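Handheld gripper kit, is the Hallineo worth it or should I build my own?

Asked by Svenja Danzer, 3 answers

Hi all! I've been going back and forth on this for weeks. We want to record demonstrations by hand (desk stuff, drawers, cupboard doors) and I've got my eye on the Hallineo two-gripper kit, but I also have a printer sitting right there and a stubborn streak. Has anyone lived with one for a while? Mostly I care about how it holds up with a few different people using it. Pics from the day we got to try it:
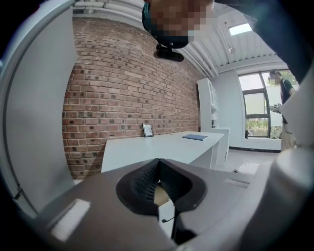
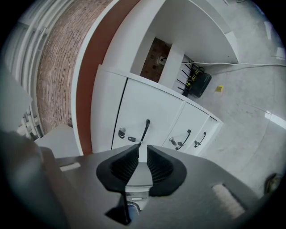
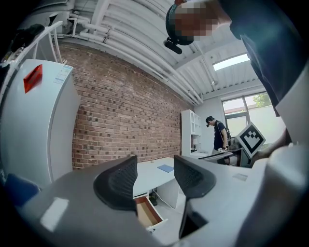
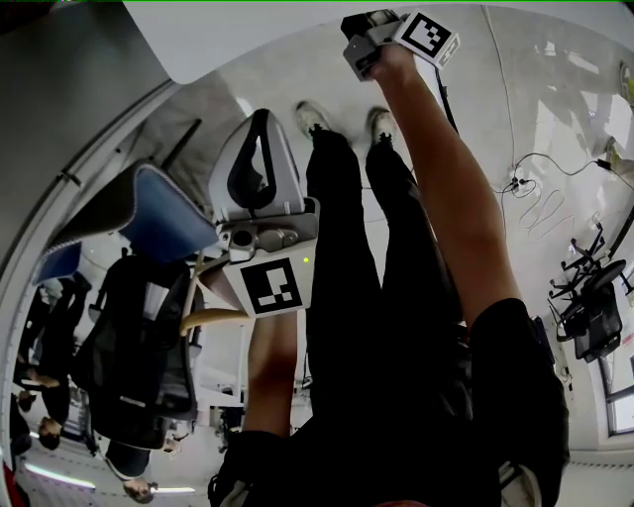 The price is my sticking point, because the quote came to a fair bit more than what I'd spend on parts, and that's before the spare fingers, which they sell in sets. My boss at Girnmont says go for it if it saves us a month. What I can't figure out is the marker plates. In the last photo you can see one on each gripper, square, black and white, and I keep picturing people whacking them on a shelf and then me recalibrating all afternoon. Do they stay put? Also, would you worry about the cables? I'm clumsy and our floor already looks like spaghetti.

Answer from Ainhoa Peñalver (accepted)

We bought the kit in July and I'd buy it again, with some grumbling. We've done maybe 400 recordings on it. The plates are fine! They sit on two screws each, and ours moved exactly once, when somebody dropped the whole thing down a stairwell. I put a dab of paint across each screw head so I can tell at a glance if one has turned.

The fingers are what wears. Ours started going shiny on the inside after 200 recordings or so and then they slip on anything smooth, mugs especially. Order a second set with the kit, the shipping on its own is silly. Support took 11 days to answer my first email and then sent me a really long, really helpful reply, so, mixed feelings there.

Cables: Velcro to the forearm, leave a loop at the elbow. If you don't leave the loop you'll feel it tug every time you reach up for a shelf, and it shows in the data.

One more thing, do the calibration routine in the room you're going to record in. I did it in my office the first time and had to redo everything.

Answer from Bokis

build it. I did mine for 130 in parts plus filament. took a few tries on the jaws

Answer from campos_fan

Haven't used the Hallineo, only the Campos one, so take this with salt. Weight was the big deal for us. After an hour my wrist was toast and my drawer pulls got sloppy. Ask if they'll let you borrow a pair for a full afternoon before you pay, a ten minute try won't tell you much.

Comment from Svenja Danzer: Thank you!! Paint on the screws is so simple, stealing that. Bokis, did you print the jaws in something soft or glue a pad on?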